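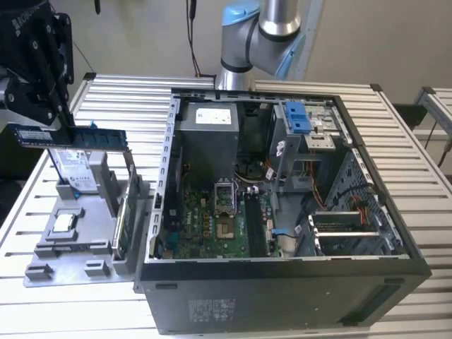

Dell tower with the side panel off and the CPU socket empty.

I finished typing up the Misuvico dictionary in June and have been putting off writing about it. It has 2951 entries. The printed one, from Sezer, is 258 pages long with two columns to a page, and the type is small enough that I worked with a lamp right next to the book.

Misuvico is one of the lesser planned languages. It has a case system that looks like Latin with most of the endings thrown out, and a verb that doesn't change for person. I learned it from a correspondence course when I lived in Cotden and kept at it mostly for the poetry. There was a magazine called Gustum that printed original verse and translations, and I have 30 issues of it in a box. The translations are uneven. The original poems are better than you would expect from people writing in a language they all learned as adults.

Stress was what slowed me down the most. The dictionary marks it only when it falls somewhere other than the next-to-last syllable, but the poets ignored that whenever a line needed it. You will find the same word stressed two ways in one stanza. I decided to follow the dictionary and put the poets' version in a note.
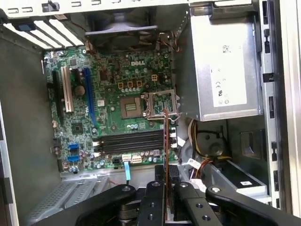

The other problem was the compounds. You can stick roots together pretty freely, so a translator who lacked a word for "threshold" wrote "door-edge" and the next one wrote "foot-wood." Neither is in the Sezer book. I have a separate list of these, with the issue and page of Gustum where I found each one. It is not finished and I keep finding more when I go back to check something else.

I also tried translating again, which I hadn't done in years. I picked a short sonnet sequence, three poems, and got through the first two. Rhyme is easy in Misuvico, maybe too easy, because so many nouns end the same way. A rhyme on a case ending sounds cheap, and the better writers in Gustum rhymed on the root and let the ending come along with it. Doing it their way took me most of a week for fourteen lines. The third poem turns on a pun that I can't get across, and I may leave it as plain prose.

The typed dictionary is a plain text file, one entry per line, with the part of speech after the headword. I still have the letters S and T to proofread against the book. If you own a copy with the errata slip, I would like to know what it says for page 30, as mine is missing.

Last updated: August 5, 2024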